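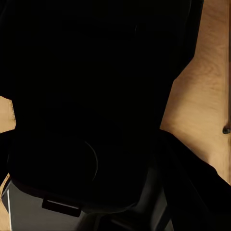

Light wood grain beside a dark shape, in a computer rendering.

LERNAU — State Representative Morag Ritchie is asking the governor to call lawmakers back to the capital to finish work on the small business payroll credit, which stalled in the Senate on the last night of the regular session.

The bill passed the House in March with votes from both parties. It would give employers with fewer than 50 workers a credit against state withholding for each new full-time job kept for a full year. The Senate adjourned without taking it up.

"The House did its work on this bill and the employers in my district were told to expect an answer," Ritchie said. "They are making hiring decisions now for the fall. Waiting until the next session means another year of the same tax bill."

Ritchie's office received 1,372 letters and calls on the measure during the session, most of them from the towns of Lernau and Jusenar. Many came from shop owners, contractors and small manufacturers who said they had put off hiring.

Under the House version, the credit would end after two years unless the legislature renews it. Employers would have to file a wage report each quarter, and any business that cuts existing staff to make room for new hires would have to pay the credit back. Retail chains and temporary staffing agencies would not be eligible.

Senator Victor Koech, the bill's sponsor in the upper chamber, said he supports the request for a special session. Koech offered an amendment before adjournment that would limit the credit to counties with unemployment above the state average. Ritchie said she is willing to accept that change if it brings the bill to the floor.

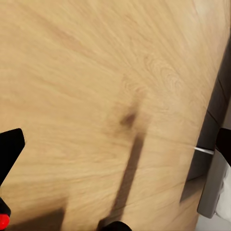
Pale wood surface with curved grain, computer rendering.

"There are members who want a smaller bill and members who want a larger one," Koech said. "We can settle that in a day or two if we are in the building."

The letter to the governor was signed by 14 House members. It asks that the special session be limited to the payroll credit and to the road repair money for the Jusenar bypass, which was also left unfinished. The governor's office has not said whether it will act on the request.

Ritchie will take questions from residents on Thursday at 6:30 p.m. at the Polishchuk Building in Lernau. The meeting is open to the public and no registration is needed. Copies of the House bill and the Koech amendment will be available at the door.

Residents who cannot attend may send written comments to Ritchie's district office on Zallura Street.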